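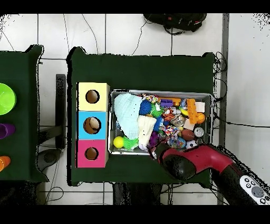 Toys and knitted items in a metal tray, beside three colored boxes

Restwood Toy and Textile Lending Library
Frequently Asked Questions

Last updated January 5, 2026

Who may join the lending library?
Membership is open to any household in Kulongate with a child under school age. Grandparents and registered childminders may also apply. Proof of address is required when the application is made.

How many items may be borrowed at one time?
Each household may borrow up to five items. A puzzle or building set counts as one item, whatever the number of pieces. Childminders who need a larger loan should write to the Loans Officer, Unathi Mabuza, before their visit.

How long is the loan period?
Items are lent for two weeks. A loan may be renewed by telephone or at the desk unless another member has reserved the item. Reserved items are held until closing time on the second day after the member has been told they are ready.

What happens if an item is returned late?
The library does not charge late fees. A household with overdue items may not borrow again until these have been returned.

What if a toy is broken or a piece is missing?
Please tell the desk staff when you return the item. Normal wear is expected and members are not charged for it. Missing pieces should be reported even if you hope to find them later – the set will be set aside for a short time before it is lent again.

How should knitted and fabric items be cleaned?
Members are asked not to wash these at home. The library cleans all fabric items after each loan, and some yarns shrink in a household machine. Hard toys should be wiped with a damp cloth before return.

Can I search the collection from home?
Yes. The catalog lists 3937 items and can be searched by age group or type of toy. Sign in with the number on your membership card. Newly added items may take several days to appear.

Does the library accept donations?
Clean toys in good condition are welcome. We cannot accept electrical toys, car seats or soft toys with loose eyes or buttons. The next donation period opens in February, and items should not be left outside the building before then.

Who should I contact with a complaint or suggestion?
Comments may be handed in at the desk or addressed in writing to Lungile Makhubela, Library Manager. Please include your membership number if your comment concerns a loan.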